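Stories > Short Fiction > Workshop Tales

Seven More Tries 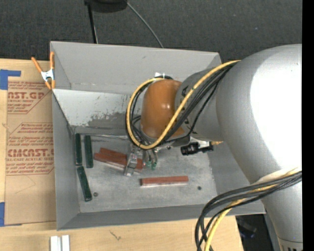

Shiuli had promised herself she would go home at attempt 200, and now the counter on the laptop said 238 and she was having the best Tuesday of her life! The arm was called Jesov, after a soup Demetrio had once ruined, and it had opinions about blocks. Green it liked. Red it treated like a personal insult, especially when two of them lay pressed together in the middle of the bin, as they did now, with the fingers right down on top of them. She checked the orange clamp on the rim (tight, bless it) and leaned in until her nose nearly touched the yellow cable.

"You're crowding him," said Demetrio from the drill press.

"I'm encouraging him."

"Seven more, then I'm locking up."

Seven! She could do anything with seven. She shaved a hair off the closing speed, said something kind to the wrist joint and hit the key. The motors sang their rising note, the one she hummed in the shower, and across the room the drill press went quiet.

"Well?" he said.

"Come and look," she whispered. "Bring your coat. No, leave your coat."

Story by Shiuli's neighbor, Aliki Koutsoukos | Contact | © Floltetti Stories | Back to top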